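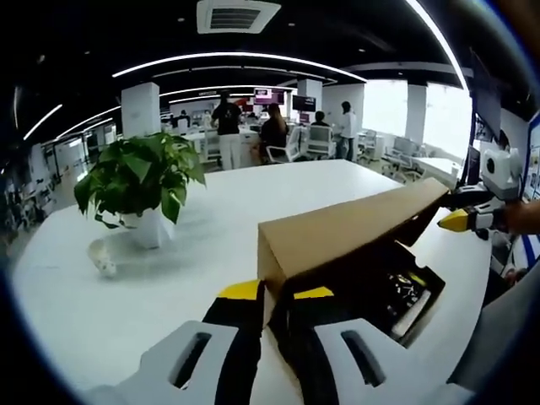 Ticket 324: Tirirdale snow gauge reporting fresh snow on bare ground
Status: Resolved, monitoring
Priority: Medium
Opened by: Wubit Woldemariam
Assigned to: Ruba Aoun
Component: Plimon logger, snow depth channel

Wubit Woldemariam, 6:40 am
Public forecast page is showing 5 cm of new snow overnight at Tirirdale. The road crew rang to ask why, as the car park is bare and the overnight low was above freezing. Precipitation gauge recorded nothing. Demissie, the next station up the valley, also recorded nothing. Please check before the 9:00 am bulletin goes out.

Ruba Aoun, 7:15 am
Confirmed. Raw depth channel steps from 0 to 5 cm between two consecutive readings at 2:10 am and stays there. Real accumulation would ramp. Temperature, humidity and wind channels all look normal. Battery is fine. I have flagged the depth channel as suspect and the bulletin will use Demissie until further notice.

Ruba Aoun, 7:50 am
Checked the following remotely:
Logger clock: in sync.
Firmware: same version as Demissie.
Zero offset: changed. Config shows the sensor mounting height was rewritten at 2:08 am, when the logger restarted.
Restart cause: watchdog. No operator logged in.

Saron Ayele, 8:20 am
The watchdog restart reloads the stored config from the card. If the card still holds the November file, it will have the old mounting height from before we lowered the arm. The current value was only ever set in memory. Can you compare?

Ruba Aoun, 8:35 am
Compared. Card file is the November one. Difference in mounting height is 5 cm exactly, old value higher. That accounts for the step.

Ruba Aoun, 8:50 am
Wrote the current height to the card and forced a restart. Depth now reads 0 cm. Left the suspect flag on for the time being.

Eldana Tekleab, 10:05 am
Has anyone looked at why the watchdog fired? Same thing happened at Demissie last winter and it was moisture in the serial connector.

Ruba Aoun, 10:30 am
Log shows 56 failed polls of the depth sensor before the restart, all within one hour. Other sensors answered every time. Connector is likely, but I can't rule out the sensor itself. Requesting a site visit with a spare cable and spare sensor head from the Fullanari store.
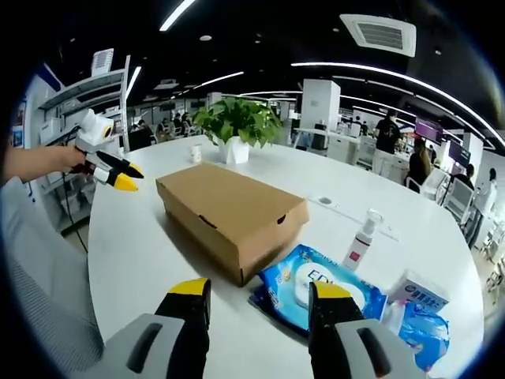

Carton on the table, closed.

Adanech Beyene, 3:25 pm
On site. Sky overcast, ground bare, light wind from the west. Findings:
Connector had green corrosion on two pins and the rubber boot was split.
Replaced cable and boot. Filled with dielectric grease.
Sensor head cleaned and left in place. Spare head not used, going back to Fullanari.
Tape measure from sensor face to ground agrees with the current config.

Ruba Aoun, 4:55 pm
No failed polls in the last 90 minutes. Suspect flag removed. False reading deleted from the public archive and from the season total. Raw data kept.

Wubit Woldemariam, 5:10 pm
Forecast page now shows nil new snow. Road crew told.

Saron Ayele, 5:30 pm
Two follow-ups. Height changes must be written to the card at the time they are made, and I will add that line to the site checklist. Eldana to check the card files at the remaining stations against the current values. Keeping this open as monitoring until the next proper snowfall.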